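Zinstead Games Club – minutes of the meeting held on June 25, 2025

Valentin Hämmerli took the chair and gave everyone a very kind welcome, with a special word for those who had come over from Stokmont. The minutes of the last meeting were agreed with one small correction to the spelling of Ahmadpour.

1. Sesus evening
Iraklis Antoniadis reported on our first go at Sesus, the co-operative space survival game, and said how pleased he was with the turnout. Our best crew lasted 26 nights on the ice moon before the generator failed – a splendid effort, and warmly applauded.

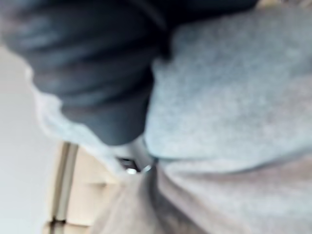 Iraklis added that the harder setting doubles the storms and halves the fuel, and he would dearly like us to try it once people feel ready. It was agreed to play two more evenings on normal first.

2. Ahmadpour tournament
Valentin has had nearly 100 replies about the November tournament, which delighted us all. After a long and good-natured talk it was settled that matches will be played in pairs, on controllers or keyboards as each player likes.

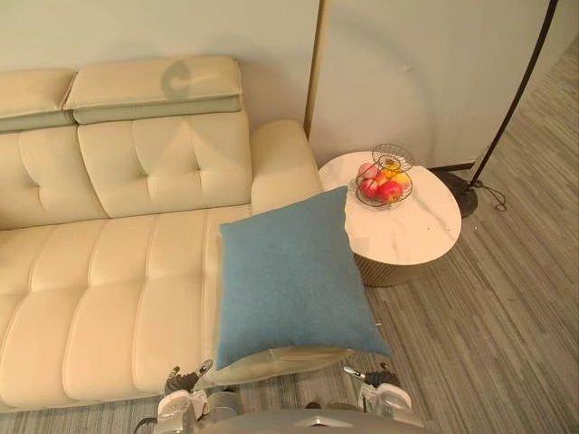
Cream sofa with teal-blue cushion.

3. Any other business
A request for a quieter racing night was passed to Iraklis, who will look through the club's shelf and bring a short list to the next meeting.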